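Teleop notes, week whatever. Writing this fast before I forget which settings I had.

So the task is the drawer one. Reach in from the front, hook the handle, pull, let go, back off. Takes a person a second. Takes me driving the arm with the controller a lot longer, and I've been at it since early December of last year on and off, mostly off.

Where things stand: 492 demos saved. Wanted 3,000. Not going to happen, and Magdolna Halász (who got me into this, and whose recording script I'm still using, it's called Dirkenance, don't ask me) says I don't need it anyway. Her line is that a few hundred clean ones beat a pile of sloppy ones. Easy to say. Mine are not all clean.

Things I keep doing wrong:

- coming in too fast, then a big correction right at the handle. The policy learns the correction. Watched it do my exact little wobble on a rollout and felt kind of seen
- pausing. I stop to think, the log fills up with frames where nothing moves, and then the robot stops to think too. Forever
- closing the fingers early

The pausing one I've mostly fixed by planning the whole thing out before I hit record. Hands off, look at the view, say the moves out loud, go. Sounds dumb. Works. Also trimming dead frames at the start of each episode, Irell does that automaticaly now if you set the threshold. Mine's on 6. Was on 2 and it was eating real motion when I went slow near the handle, so some of the early files are choppy. Haven't decided if I redo those. 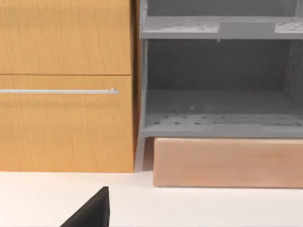

Last changed: 20/11/2024

Wrist view in the sim, and you get basically one finger in the corner to steer by. The silver bar on the drawer front is the target, and the end of it, where it meets the wood, is what I line up on. Everything right of the cabinet is just in the way. That gray rack sits so close to the drawer front that if I drift right at all on the approach I'm worried about clipping the post. So now I stay left on purpose and come at the handle closer to the middle. Less tidy to look at, way fewer resets.

Tried kinesthetic teaching too, on the real arm at the Kocsis workshop, grabbing it and dragging it through the motion. Much nicer. You feel the drawer. With the controller I get zero force back so I have no idea if I'm pulling on the handle or about to bend something, and in sim it doesn't matter, and then I pick up bad habits for when it does. But dragging the arm puts my hand all over the camera view and those demos came out useless for the image side. Kept the joint logs, threw out the video.

Wanent is the other thing I want to try — it records the controller and the arm seperately so you can replay the commands later. Installed it. Crashed. Trying again when I have a free evening.

Success on the drawer is roughly half right now, depending where the arm starts. From the left it's good. From low down it goes for the seam between the two fronts instead of the handle and I don't know why. Maybe the dark line looks like something to grab. Need more demos from low starts, probably a whole batch of only those.

Also need a better chair.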